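Getting the Desks in Order at Gondton

2021-05-18

If you have ever opened a desk drawer to find one pencil and come away ten minutes later with a tape measure, three dried-up pens and no pencil at all, you will feel right at home with the people behind the desk tidying mornings at the Gondton neighborhood center. The mornings began in February, when Marcelle Pruvost offered to show a few friends how she keeps her own writing table in shape, and they have been going ever since, with a sign-up sheet by the front door that fills faster than anybody expected.

There are 12 places at each session, and by the end of last month 276 people had taken one of them. Some come with a shoebox full of odds and ends from home. Others come with nothing and simply work through whatever is on the tables, which suits Pruvost very well, as she is a great believer in practicing on somebody else's clutter before you face your own.

"It is so much easier to be sensible about a pencil you have no feelings for," she said, laughing, as she set out the coffee cups. "At home I still have the ones my daughter chewed in second grade, and I am not giving those up for anyone!"

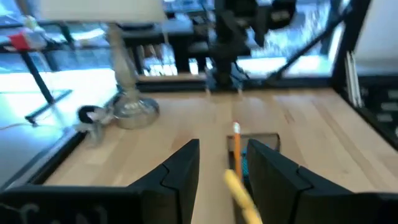

A yellow pencil with a pink eraser, standing upright on the wooden tabletop.

Pencils get a good deal of attention at these mornings, and there is a fair amount of friendly disagreement about them. Pruvost likes hers standing up, points to the ceiling, where she can see at a glance which ones want sharpening. Her friend Anju Uniyal, who helps run the sessions and taught elementary school for 19 years, would sooner have the points down and the erasers up, having been poked in the palm once too often. They have agreed to teach it both ways and let people make up their own minds, and you can generally tell which of the two someone has been sitting next to.

The method itself is a gentle one. You clear a space in front of you, you take everything out, and you spread it over the table so that nothing is hiding under anything else. Then you put like with like: pens with pens, paper with paper, anything sharp off to one side. Uniyal asks people to go slowly at this stage and to resist putting a single thing away until they have had a proper look at all of it. Plenty of folks find this the hardest part of the whole morning, and one gentleman told her he had to sit on his hands.

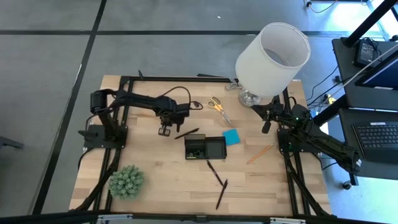

Pens, scissors, a blue sticky note pad and an open black box spread out on the table.

Boxes come in for some discussion too. Uniyal has a soft spot for a box with a lid and a couple of compartments inside, and she will talk about it happily for as long as you have time to listen. Small parts go in one side, she says, and the other side stays free for whatever turns up next week, as something always does. Her kitchen counter at home on Semwal Street has one that holds stamps, a spare house key and the little screws that came with a bookcase she put together years ago and has never quite trusted.

Once everything has been looked over, the pens are tried out on scrap paper, and the ones that have given up are thanked and thrown out. Then comes the part most people have been waiting for, when things finally get to go somewhere. The favorite by a long way is the plain mesh organizer, with its tall cup for pencils and its low tray for the bits that won't stand up by themselves, and Pruvost says she has been asked where to get one more often than she has been asked her own name.
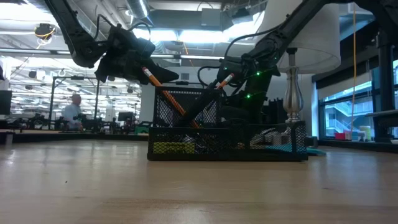
The black mesh organizer, with a long yellow pencil in the tall cup.

Good light helps as well, and there is usually a lamp on the table even when the sun is out. Uniyal reckons that half of what we call mess is only stuff we can't see properly, and she moves the lamp before she moves anything else. She also likes a bit of greenery near a desk, real or otherwise, and doesn't think any less of a person for choosing the kind that needs no watering.

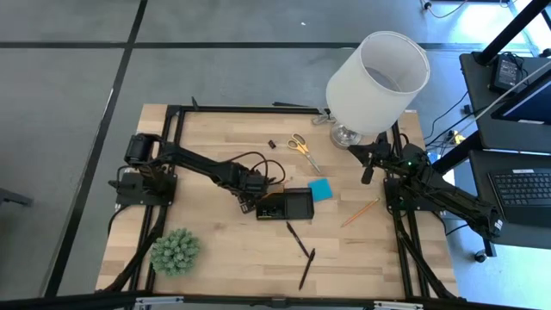 The one firm rule is about scissors. They are put to one side early on and they go away last, closed, in a place where a hand reaching for a notepad won't meet them first. After that everybody is free to arrange things as they please, and no two desks come out quite the same.

The mornings will carry on through the summer, and an evening session is planned for people who work during the day. Pruvost would also like to try one for children, with shorter tables and longer snack breaks, if she can borrow the Plavik Room on the ground floor. Sessions run two hours and there is no charge, though a jar by the coffee pot takes change for the next batch of organizers. Names can be added to the sheet at the front door, and there is no need to bring anything along unless you have a drawer at home that has been on your mind.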